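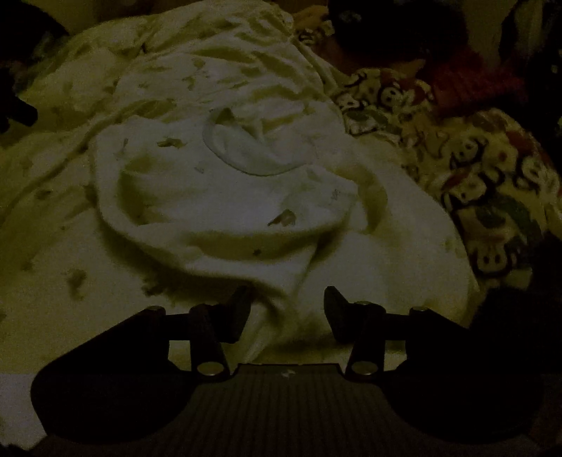 Kerstin Hägglund wrote back after the December update to ask whether the evening sewing classes were filling up, and yes, they are! We had 66 people signed up by Fri 28 February, and both beginner groups now have a waiting list.

The Hellström grant has paid for four more machines and most of the thread. Hemming is still the favorite – curtains, mainly – but zippers are catching on fast. Lilla Katona has agreed to teach two extra evenings in spring, so we can start on shirt collars. We still need a quote from Pralier for the cutting tables.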